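Simulated Tabletop Handling: Gallery

Uvmont Laboratory for Two-Handed Manipulation
Text: Deepika Arumugam and Jucélia Siqueira

The laboratory studies how a policy trained largely in simulation may be made to handle ordinary kitchen goods with two arms and two multi-fingered hands. The present gallery accompanies the report on the Sotelo benchmark, a set of 16 household tasks rendered on one tabletop. Its tasks ask for produce to be moved from a board to a container, with either hand free to take part.

Training drew on 1710 demonstrations given by trained operators through the Pristard teleoperation station. A further 195 demonstrations were held back and used only for evaluation. All views are rendered from above the work surface, as the policy receives them, and have not been retouched.
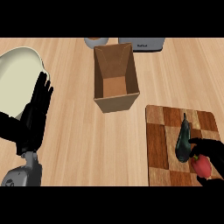
Right hand at the red pepper, with the cardboard box at the centre of the table. Rendered view, Sotelo benchmark.

Contact between fingers and produce proved the most demanding part of the study. Early versions of the policy tended to close the hand too soon, and the object was pushed across the board before a grasp had formed. Afiq Chin and Ghazal Moradi revised the training objective so that the position of the whole hand was predicted over a short span of future steps — previously each step had been predicted alone. The change reduced premature closing in every task of the benchmark, although smooth, rounded objects remain harder than long ones.

The placing of objects was varied between episodes, as were the grain and colour of the table. Bowls, boxes and small appliances were retained in many layouts even when the task made no use of them, so that the policy would learn to work among them. The full list of layouts is given in the appendix to the report.

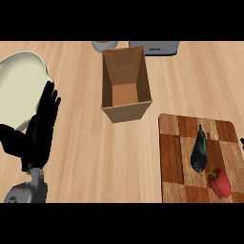 Does a policy trained on these rendered tasks work on a physical robot without further training?
Only in part. It transfers well for reaching and poorly for grasping, and the laboratory therefore adds 422 demonstrations recorded on the physical robot before any trial outside simulation.

The report and the task definitions may be requested from the laboratory office. A second gallery, covering the physical trials led by Graciela Ulloa, will be added in November. The simulation software was prepared jointly with Drivora, whose support is gratefully acknowledged.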